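4. First Use and Descaling of the Grelleo 80 Countertop Kettle

4.1 Before you start

Read this section through once before filling the kettle. Rinse it before the first use, after storage of a month or longer, and after each descaling.

Place the power base on a flat, dry surface at least 200 mm from the edge. The cord must not hang where it can be pulled. Excess cord winds into the channel under the base.

CAUTION: Do not place the base on a stovetop, even if the burners are off.

4.2 First rinse

1. Remove the packing card from inside the lid.
2. Check that the mesh filter is seated behind the spout. It clicks when it is in place.
3. Fill with cold tap water to the MAX line.
4. Set the kettle on the base and press the lid down until it latches.
5. Press the switch. The kettle turns itself off when the water boils.
6. Wait five minutes, then pour the water away.
7. Repeat steps 3 to 6 once.

NOTE: A faint smell during the first boil is normal. If it is still present after the second boil, rinse a third time.

4.3 Setting the hardness dial

The dial on the underside of the base controls how often the descale light comes on. It has no effect on heating. The factory setting is 2.

Setting 1: soft water, light comes on every 200 boils
Setting 2: medium water, every 80 boils
Setting 3: hard water, every 41 boils

Your water supplier can tell you the hardness at your address. If you use a jug filter, choose the next lower setting.

4.4 Descaling

1. Unplug the base and let the kettle cool fully.
2. Pull the mesh filter straight up and out.
3. Dissolve one sachet of Grelleo descaler in water filled to the MAX line. Plain citric acid may be used – follow the dose on its package.
4. Leave for 30 minutes with the lid open. Do not boil the solution.
5. Pour out, then rinse twice with fresh water.
6. Soak the filter separately in a cup of the same solution, rinse it, and refit it.
7. Plug in the base and hold the switch down until the descale light goes out.

CAUTION: Never mix descaler with bleach or any other cleaner.

Wipe the work surface dry before setting the base back down.
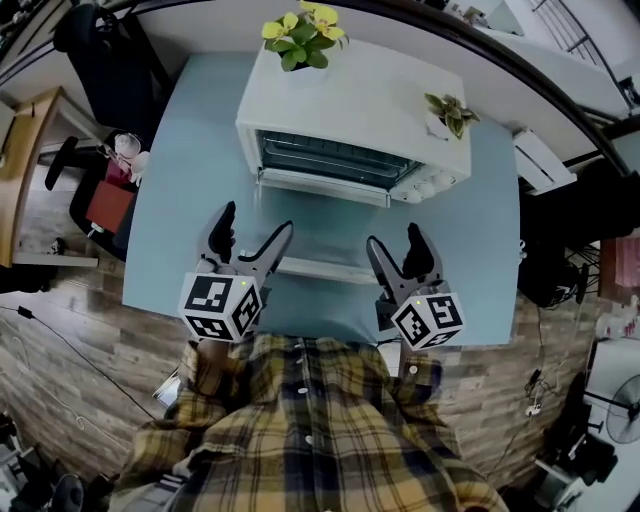
Reto Lehner writes that on setting 3 the light came back on two days after he descaled, and asks whether the dial is faulty. Step 7 of 4.4 had been skipped in his case, so the boil counter was never reset. Holding the switch until the light goes out clears it; a short press does not.

4.5 If scale remains

Repeat 4.4 with a new sachet. Do not scrape the heating plate. Brown spots that stay after two treatments are mineral stains – they do not affect the water.

Replacement filters are listed in section 7.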